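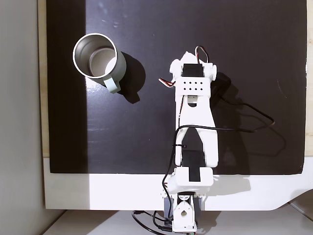

Magazine > People and Work > Interviews

We use cookies to remember your settings and to count visits. Accept | Read more

Learning to write letters for other people

In the old post building in Gralholm there is a small office with two chairs and one table, and a bell on the door. The woman who works there writes letters for people who cannot, or who do not want to, write them alone. She has done it for 24 years. She asked me to leave out her name, for the reason that half of the town has told her something private, and I agreed.

She started in Brovau, in the rent department of the city. "I was the person who received the letters," she says. "They were angry and very long, and on page three I still did not know what the person wanted. So I called them and asked. In two minutes it was clear." After some time people began to come to her before they wrote, and later she left the department and took the room in Gralholm.

Most of her work is with offices: a wrong bill, a school place, a pension which is late. She listens first and does not write anything. "If I hold a pen, they speak to the pen. They become formal and they forget the important part." Only when the story has been told two times does she take the paper. The second time, she explains, is always shorter.

I ask what makes a good letter of complaint. She thinks for a long while and looks out at the street. "One date, one sum, one wish. Then your address." And politeness? "Yes, but not too much. Too much politeness sounds as if you are already sorry that you wrote."

The private letters are fewer, maybe one in a month, and she finds them much harder. A man came in October and wanted to write to his brother in Skuvari. They had not spoken for nine years. He came back three times and each time he took away more words. "At the end there were four lines. I wanted to keep one sentence about their mother, because I thought it was beautiful. He said no, that is your sentence. He was right and I was a little ashamed."

Did the brother answer? She does not know. Her customers seldom tell her, and she has made it a rule not to ask, even when she meets them in the bakery.

The prices hang on the wall in her own handwriting. An office letter costs the same as a lunch in the café next door, and when the café becomes more expensive, she does too. For a private letter people pay what they like. Some have brought eggs.

She writes everything by hand first and types it after. The handwritten page goes home with the customer and she keeps no copy. I wonder if this is not a problem when somebody needs the letter again. "Then we write it again," she says. "It is usually better."

She would like to teach someone, but until now only one young man has asked, and he found a position at the Cardoso library and moved away. He still sends her his own letters to read. She corrects them with a green pencil and posts them back.

While we are speaking the bell rings and a woman looks in, with a brown envelope under her arm. I take my coat from the chair so that she can sit.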